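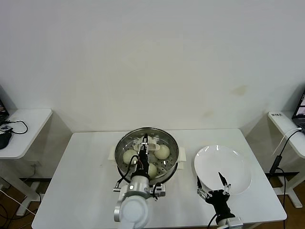
Figure 1. Bun transfer, steamer to plate, two arms.

Unit 6: What the Arm Costs After You Have Bought the Arm

Handout for the Landau equipment planning course. Revised 2026-08-11. Bring it to the session along with your draft budget, in whatever state of denial the draft is in.

6.1 The quote and the table

Most first-year budgets have one line that says "robot" and a number next to it. The number came from a vendor, so it covers what the vendor sells. Look at Figure 1 and make two lists. On the first, put everything a robot vendor would normally quote. On the second, put everything else the task needs: the tables, the laptops, the cables, the steamer, the plate, the buns. The second list is longer and cheaper per line, and it is where schedules go to die. A two-arm cell with no plate will sit there just as idle as one with no arms.

6.2 Worked budget: the Flotula cell

Flotula is the planning case we use all term. It is a two-arm tabletop cell for food handling trials, and the hardware is already approved. You are left with 4000 dollars for everything around it. Past groups have spent the lot on a nicer gripper and then asked where the table was coming from.

Start with these lines:

Tables, one main and two side. Measure the room first, then the door.
Laptops. Check whether yours are on loan, and until when.
Power and cable management. Budget 115 dollars. You will be tempted to cut it. Look at the floor in Figure 1 and decide how you feel.
Spare gripper fingers. 65 dollars a pair from Shawky, our course supplier, and 38 dollars shipping whether you order one pair or a boxful. Order the boxful.
Cookware and tableware. Buy duplicates of the exact same model. A replacement steamer with different handles is a new task, and you will pay for it in hours.
Consumables. See 6.3.

Whatever remains is contingency. If nothing remains, go back up the list and start again.

6.3 Consumables, or the bun line

Food is a recurring cost and it gets planned as a one-time cost every single year. Buns dry out, get squeezed, and vary from pack to pack. Decide early if you need real ones for every run or if a stand-in will do for setup and rehearsal. Either answer is fine, but write it down, and put a storage cost beside it. The department fridge is not a storage plan — it is a shared fridge.

Steam deserves its own line as well. If your trial plan calls for a hot pot, ask the supplier what the gripper and its cabling are rated for before you order. Asking afterward is also possible and costs more.

6.4 Lead times

Work backward from the demo. Ours is in March, so anything with a long lead time goes on order first, however dull it looks. The Hornus template on the course page has a column for order date and one for the date you need it in your hands. Fill in both. "Soon" is not accepted in either.

6.5 Before the next session

Price every item on your second list from 6.1, with a source for each price. Mark which items you could borrow and who would want them back. Then write one paragraph on what you would cut if the budget dropped by 115 dollars, without touching cable management.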